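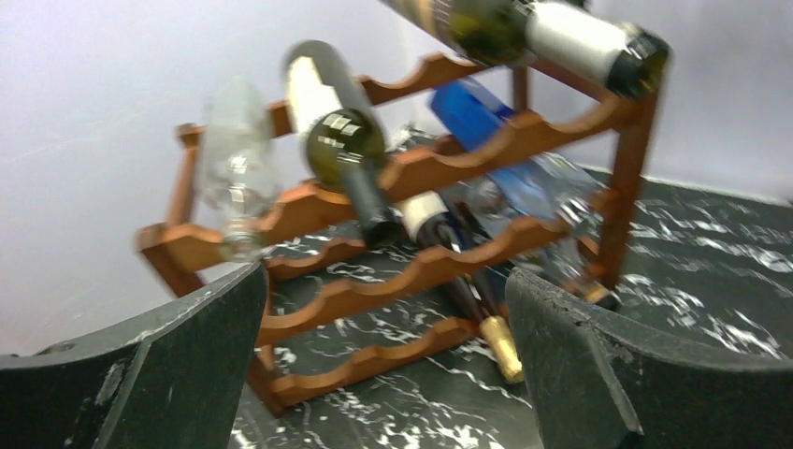

Fórum Adega Doméstica > Armazenamento > Medição e controle

Tópico: Calibração de higrômetro com sais saturados – LiCl e K2SO4 servem para adega?

dalva_b
Membro
Estou com dois registradores Firudix dentro do mesmo armário e eles discordam na umidade. Na temperatura batem, na umidade não, e a diferença não é constante: aumenta à noite, quando o compressor fica mais tempo parado. Antes de mexer no umidificador quero saber qual dos dois está certo.

Pensei em calibrar nos extremos, com cloreto de lítio (11 % de umidade relativa na tabela) e sulfato de potássio (97 %), e traçar uma reta entre os dois. Tenho acesso aos reagentes. Alguém já fez? Quanto tempo vocês deixam estabilizar?

O armário é um Tatstead dos antigos, sem controle de umidade de fábrica. As garrafas ficam deitadas, quase todas com rolha de cortiça natural.

Dalva Bittencourt

higro_caxias
Membro veterano
O método é bom, os pontos é que são ruins para o seu uso. Você quer exatidão na faixa em que a adega trabalha e vai ajustar o sensor em dois lugares onde ele nunca vai operar. Sensor capacitivo de polímero não é linear perto da saturação. A reta que passa pelos extremos pode errar bastante no meio.

Use cloreto de sódio. A tabela dá um valor próximo do que se busca para cortiça, varia muito pouco com a temperatura e o sal se compra em qualquer mercado, desde que seja sem iodo e sem antiumectante.

ruibarbo
Membro
Discordo em parte. Um ponto só corrige deslocamento e não diz nada sobre ganho. Se os dois aparelhos divergem de forma variável, como ela descreve, o problema pode ser justamente ganho. Eu faria NaCl e cloreto de magnésio. Os extremos serviriam como verificação, sem entrar no ajuste.

Quanto ao tempo: depende do volume de ar do recipiente e da área exposta da pasta. Pote pequeno e raso, sensor perto da superfície sem encostar, uma noite inteira. Quem lê depois de uma hora está lendo a histerese do sensor.

dalva_b
Membro
A divergência noturna não poderia ser só posição? Um está embaixo, junto ao evaporador, o outro na prateleira de cima.

higro_caxias
Membro veterano
Poderia, e eu começaria por aí. Umidade relativa depende da temperatura local. Com o mesmo conteúdo de vapor, uma pequena diferença de temperatura entre os dois pontos já desloca a leitura. Calcule o ponto de orvalho de cada registro e compare os pontos de orvalho. Se coincidirem, os sensores estão de acordo e o armário é que está estratificado.

dalva_b
Membro
As temperaturas registradas são praticamente iguais, mas são medidas dentro da caixa do aparelho, que tem inércia. Vou deixar os dois lado a lado por uma noite e calcular o ponto de orvalho de qualquer forma.

tonel_vazio
Membro
Com todo o respeito, isso tudo para quê? Com a garrafa deitada, a face interna da rolha está em contato com o vinho. A umidade externa só afeta a face de fora e o rótulo. Guardo vinho em estante aberta na despensa, sem higrômetro nenhum, e não tenho rolha seca. Temperatura estável importa muito mais.

ruibarbo
Membro
tonel_vazio, depende do prazo. Para consumo em poucos anos concordo com você. Em guarda longa, o gradiente ao longo da rolha existe, e o excesso também é problema: mofo na cápsula e cola de rótulo soltando. De resto, a pergunta do tópico é sobre calibração, e ninguém afirmou que todo mundo precisa medir.

tonel_vazio
Membro
Certo, mas quem chega aqui pela busca sai achando que precisa de sulfato de potássio para guardar um tinto de mesa. Fica o registro.

Minha outra dúvida é sobre a própria estante. Madeira absorve e devolve vapor. Num armário fechado, o suporte de madeira já amortece a oscilação, ou não?

higro_caxias
Membro veterano
Amortece, se houver massa de madeira suficiente em relação ao volume de ar e se o acabamento permitir troca. Verniz poliuretano grosso praticamente sela a superfície, óleo ou cera sela bem menos. Num armário de compressor, o efeito some toda vez que o evaporador condensa, porque ali a água sai do sistema pelo dreno. Para oscilação de ciclo curto ajuda um pouco. Como reserva de umidade, não.

Prateleira fechada atrapalha de outro jeito, restringindo a circulação e criando bolsões. Para quem mede em mais de um nível isso pesa. 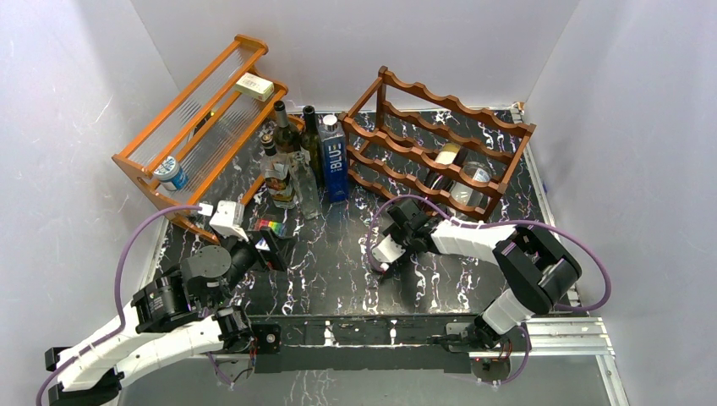
Estante de madeira com painéis canelados transparentes entre as travessas.

ruibarbo
Membro
Sobre bolsões: faça o mapeamento antes de escolher a posição definitiva do sensor. Mesmo aparelho, um dia em cada nível, porta fechada. Trocar de aparelho e de posição ao mesmo tempo não permite separar as duas causas.

cortica_e_cia
Membro
Entrando para avisar sobre o LiCl: é tóxico por ingestão e muito higroscópico, não vale a pena manipular na cozinha para isso. E sal saturado de qualquer tipo respinga. Se uma gota da pasta chegar ao elemento sensor, a leitura fica alta para sempre. Uso uma membrana de PTFE sobre a abertura, fica mais lento mas não contamina.

Existem também os sachês prontos. Os da Simard funcionaram bem comigo, os da Marquez chegaram ressecados e devolvi. Sachê ressecado não mantém o valor nominal e por fora não dá para perceber.

higro_caxias
Membro veterano
Sachê de umidade bidirecional é razoável como comparação. Como referência eu não usaria, a tolerância é larga demais. A pasta saturada tem valor de tabela desde que haja sólido visível e líquido visível ao mesmo tempo. O erro mais comum é pôr água demais e dissolver tudo.

dalva_b
Membro
Retorno. Lado a lado, no mesmo nível, os pontos de orvalho continuaram diferentes, portanto não é só posição. Na pasta de NaCl, com os dois no mesmo pote, um deles ficou no valor de tabela e o outro leu acima durante a noite toda. O que lê acima é o mais velho, que passou uma temporada encostado na saída do umidificador.

Não fiz o cloreto de magnésio ainda. O LiCl descartei pelos motivos acima.

ruibarbo
Membro
Exposição prolongada perto da saturação causa exatamente esse desvio para cima. Alguns sensores se recuperam com aquecimento brando em ar seco, veja no manual o limite de temperatura do elemento. Depois repita o NaCl e faça o MgCl2. Se o ganho estiver fora, aposente.

higro_caxias
Membro veterano
Eu nem tentaria recuperar. Deixe o velho só como termômetro.

dalva_b
Membro
Vou tentar a secagem assim mesmo, o aparelho já está perdido de qualquer forma. Quando tiver a leitura no MgCl2 posto a planilha com os dois pontos.

tonel_vazio
Membro
Se puder, inclua na planilha uma coluna com a temperatura do pote. Na despensa a minha varia bastante em dezembro e queria ver quanto isso mexe no valor do sal.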